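Finished the new collection rules for our handheld gripper work at Jisora this month. Posting the parts that other groups keep asking me for. 1/8

Scope first. These cover people wearing two gripper devices and doing everyday tasks in real buildings. Arms bolted to a bench have their own document.

Every session starts with a marker check. Both cubes clean, no lifted corners, no sleeve over a face. If a marker gets scratched, swap the cube and log it. Don't touch it up with a pen.

Sessions stop at 28 minutes. We used to go to 53 and the last stretch was mostly junk — tired wrists, rushed grasps. Take the break even if you feel fine.

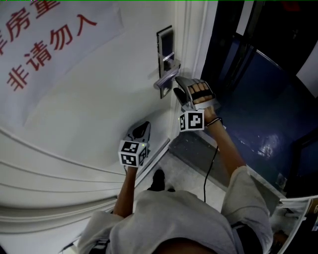 Doors get their own section because they cause the most rejected clips. Approach square, set the fingertips on the lever, then press. Keep the other gripper up and clear of the swing. Cables run back along the forearm, never across the palm. And read what's on the door before you touch it. A sheet with 非请勿入 in big red letters means no entry without invitation, so you need a yes from whoever runs the room, and that yes goes in the session log.

Same rule in every language. The Tustulstead site asked if a verbal OK is enough. It is, if you write down the time and the room.

Retention: raw video stays on the Pluvix server until review is done, then anything with a bystander's face comes out. Reviewers get 400 clips per batch, no more. Bigger batches got skimmed.

Still open: whether failed grasps should be labeled by the wearer or the reviewer. The Selvanayagam lab has the wearer do it right after the clip. We're trying that in March and I'll post what changes. 8/8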